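Fodard Storage Services
Frequently Asked Questions: Metal Bins

Who may rent metal bins?
Any household or business with an active Fodard account may rent bins. The minimum rental period is 4 weeks.

What is the difference between the Karam and the Trata?
The Karam is the deeper of the two and is intended for parts, hardware and tools. The Trata is shallow and is generally used for sorting. Both have a flat floor.

How many bins may I order at one time?
Up to 20 bins may be ordered through the website. Larger orders must be submitted in writing to Rima Fakhoury, Customer Accounts.

May bins be stacked?
Empty bins may be stacked in any quantity that is safe for your floor. Filled Karam bins may be stacked two high. Filled Trata bins should not be stacked.

How should a bin be packed?
Place heavy items on the floor of the bin first and spread them evenly. Small parts should be bagged and labeled. Liquids, food and batteries are not accepted.

Are bins cleaned between rentals?
Yes. Bins are washed and inspected at our Fakau facility. Customers are asked to remove all labels, tape and loose items before return.
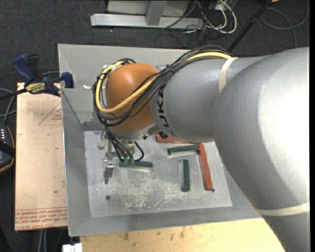 Small blocks and fasteners are the items most often left behind. Property found in a returned bin is held for 4 weeks and may be claimed with the rental number.

What if a bin is dented or scratched?
Light scratches are considered normal wear. Dents that affect the floor or rim are charged at the repair rate in your agreement.

Last updated 3/24/21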